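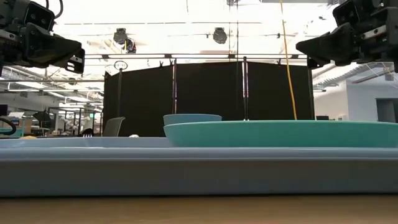 Werkstatt-Tipps: Klebstoffreste, Etiketten und Klebebandspuren entfernen

Stand: Montag, 24. Oktober 2022

Klebstoffreste auf glatten Flächen lassen sich in den meisten Fällen ohne Kratzer entfernen, wenn Untergrund und Klebstoffart vorher bestimmt werden. Die meisten Schäden entstehen durch ein zu starkes Lösemittel auf Kunststoff oder durch eine Klinge, die zu steil angesetzt wird. Die folgenden Hinweise gelten für Haushaltsgegenstände, Behälter, Werkzeug und Möbeloberflächen. Für Dichtflächen, Elektronik und Lebensmittelbehälter gelten Einschränkungen, siehe unten.

Untergrund bestimmen

Glas, Edelstahl und glasierte Keramik vertragen praktisch alle haushaltsüblichen Lösemittel. Bei Kunststoffen ist das anders. Polyethylen und Polypropylen (Kürzel PE, PP, meist am Boden eingeprägt) sind gegen Isopropanol und bei kurzer Einwirkung auch gegen Waschbenzin beständig. Polystyrol (PS), Polycarbonat (PC), ABS und Acrylglas (PMMA) reagieren auf Aceton sofort: Die Oberfläche wird matt, klebrig oder reißt. Bei PMMA und PC kann bereits Isopropanol Spannungsrisse auslösen, vor allem an gebohrten oder gesägten Kanten.

Ist kein Kürzel vorhanden, wird an einer verdeckten Stelle getestet. Einen Tropfen auftragen, zwei Minuten warten, mit weißem Tuch abwischen. Färbt das Tuch oder bleibt ein matter Fleck, scheidet das Mittel aus.

Lackiertes Holz ist nach der Lackart zu beurteilen. Schellack löst sich in Alkohol, Nitrolack in Aceton und Nitroverdünnung. Zweikomponentenlacke sind deutlich widerstandsfähiger. Geöltes oder gewachstes Holz verliert bei jeder Behandlung mit Benzin oder Öllöser seinen Schutz und muss danach nachbehandelt werden.

Papieretiketten

Zuerst die Papierschicht, dann den Klebstoff. Beschichtete Etiketten mit einem Schwamm leicht anrauen, sonst dringt kein Wasser ein. Anschließend in warmem Wasser mit etwas Spülmittel einweichen. Bei Gläsern reichen in der Regel 22 Minuten. Wer einen Zusatz von Waschsoda verwendet, trägt Handschuhe und hält Aluminiumteile fern, sie laufen dunkel an.

Der verbleibende Klebstofffilm ist meist ein Haftklebstoff auf Acrylat- oder Kautschukbasis. Beide quellen in Speiseöl auf. Öl auftragen, einwirken lassen, mit einem Kunststoffspachtel abschieben, mit Spülmittel nachwaschen. Auf offenporigem Holz, Karton und unglasiertem Ton ist Öl ungeeignet, es hinterlässt dauerhafte Flecken.

Wärme

Haftklebstoffe werden bei mäßiger Wärme weich. Ein Haartrockner auf mittlerer Stufe genügt. Das Etikett an einer Ecke anheben und flach zurückziehen, Winkel möglichst klein, Geschwindigkeit gleichmäßig. Wird ruckartig gezogen, spaltet sich das Papier und die untere Lage bleibt stehen.

Heißluftgebläse nur mit regelbarer Temperatur verwenden. Viele einfache Geräte erreichen auf der höchsten Stufe bis 600 °C – für diesen Zweck unbrauchbar und auf Kunststoff in Sekunden ein Schaden. Glas nicht punktuell erhitzen und nicht anschließend mit kaltem Wasser abspülen.

Klebebänder

Kreppband: Frische Reste mit der Klebeseite eines neuen Streifens abtupfen. Alte, verhärtete Reste mit Waschbenzin anlösen.

Gewebeband: Hinterlässt meist einen Kautschukfilm mit Faserresten. Fasern trocken abreiben, Film mit Waschbenzin oder Orangenölreiniger anlösen, mehrfach mit frischem Tuch wischen. Ein bereits gesättigtes Tuch verteilt den Klebstoff nur.

Doppelseitiges Schaumband: Zuerst den Schaum trennen. Dazu einen Nylonfaden oder ungewachste Zahnseide hinter dem Teil hin- und herführen. Den Rest auf der Fläche mit dem Daumen zu Rollen abreiben, erst danach Lösemittel einsetzen.

Paketband auf Karton: Wärme, kein Lösemittel. Vollständig ablösen lässt es sich selten.

Sekundenkleber und Zweikomponentenkleber

Ausgehärteter Sekundenkleber löst sich in Aceton, auf Glas und Metall unproblematisch. Auf empfindlichem Kunststoff bleibt nur die mechanische Entfernung. Epoxidharz ist nach der Aushärtung mit Haushaltsmitteln nicht mehr löslich. Durch Erwärmen wird es weicher und kann auf Metall abgehoben werden. Vor der Aushärtung lässt es sich mit Spiritus abwischen.

Klingen und Schaber

Auf Glas wird ein Klingenschaber in einem Winkel von höchstens 30 Grad geführt, immer auf nasser Fläche und nur in Schubrichtung. Beim Zurückziehen abheben. Bei Einscheiben-Sicherheitsglas können lose Partikel auf der Oberfläche zu langen Kratzern führen, deshalb hier zunächst gründlich waschen. Auf Kunststoff und Lack ausschließlich Kunststoffspachtel verwenden. Eine ausgediente Scheckkarte erfüllt denselben Zweck, die Kante wird vorher mit feinem Schleifpapier entgratet.

Scheuerschwämme mit grünem Vlies enthalten Schleifmittel und verkratzen Kunststoff, Hochglanzlack und polierten Edelstahl.

Nachreinigung

Jedes ölhaltige Mittel muss vollständig entfernt werden, wenn die Fläche neu beklebt oder lackiert werden soll. Reihenfolge: Spülmittel, klares Wasser, trocknen, abschließend bei verträglichem Untergrund Isopropanol. Die Fläche danach nicht mehr mit den Fingern berühren. Zur Kontrolle Wasser aufsprühen – zieht sich der Film zu Tropfen zusammen, ist auf Glas und Metall noch Fett vorhanden. Auf PE und PP ist die Probe nicht aussagekräftig.

Einschränkungen

Lebensmittelbehälter innen nur mit Speiseöl und Spülmittel behandeln. Elektrogeräte vom Netz trennen und Mittel nie direkt aufsprühen, sondern auf das Tuch geben. Typenschilder nicht entfernen.

Aceton, Waschbenzin und Isopropanol sind leicht entzündlich. Fenster öffnen, keine offene Flamme, kein eingeschaltetes Heizgerät im Raum. Nitrilhandschuhe schützen nur kurz gegen Aceton, für längere Arbeiten eignen sich solche aus Butylkautschuk. Lösemittelgetränkte Lappen im Freien ausgebreitet ablüften lassen. Mit Leinöl getränkte Lappen können sich selbst entzünden und gehören ausgebreitet zum Trocknen ins Freie oder in einen dicht schließenden Metallbehälter mit Wasser.

Ergänzung einer Leserin

Aldana Gallardo weist auf Einmachgläser mit aufgedruckter Schrift hin. Diese Drucke sind teilweise nicht eingebrannt und lösen sich bei langem Einweichen in Sodalösung mit ab. Sollen sie erhalten bleiben, wird nur das Etikett mit einem nassen Tuch abgedeckt und alle 8 Minuten nachgefeuchtet.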